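Covering a White Tabletop With Paper (and Keeping It Flat!)

I cover my white table with one big sheet of paper before I start almost anything messy, and I get asked about it more than I expected.

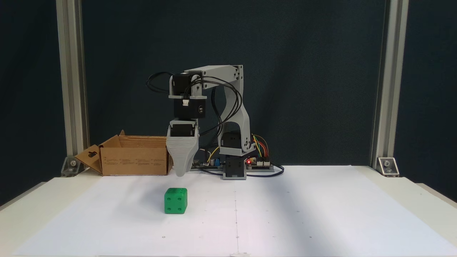

I used to tape down little sheets side by side, and glue always found the seams. So now it's one large sheet or nothing. I buy the plain white stuff on a roll, 40 feet at a time, and it lasts me from October until well into spring.

First, wipe the table and let it dry all the way. I skipped this once and the paper puckered in the middle — very annoying when you're trying to draw a straight line on it!

Next, cut your piece 6 inches longer than you think you need. Paper off a roll wants to curl back up, so flip it curl side down and lay something heavy on each end (cookbooks, a cast iron pan, whatever you've got). I leave mine overnight. My friend Blandine Besson irons hers on low with no steam, and it does work, but I don't have the patience to drag the ironing board out.

When it's flat, start taping from the middle of one long side and smooth out toward the corners with your forearm. Then do the opposite side. Short ends go last. Use painter's tape, please, and press a strip on your shirt first so it isn't too sticky. I pulled a patch of finish off my old table learning that one.

Small spills I just blot and leave. If a spot gets really gross, cut a patch a bit bigger and tape it over the top, with all four edges down so your sleeve doesn't catch.

When the sheet is finally done for, peel the tape back low and slow, fold the paper in on itself so the crumbs stay inside, and carry the whole thing out. Mine usually gets a second life under the paint cans in the garage.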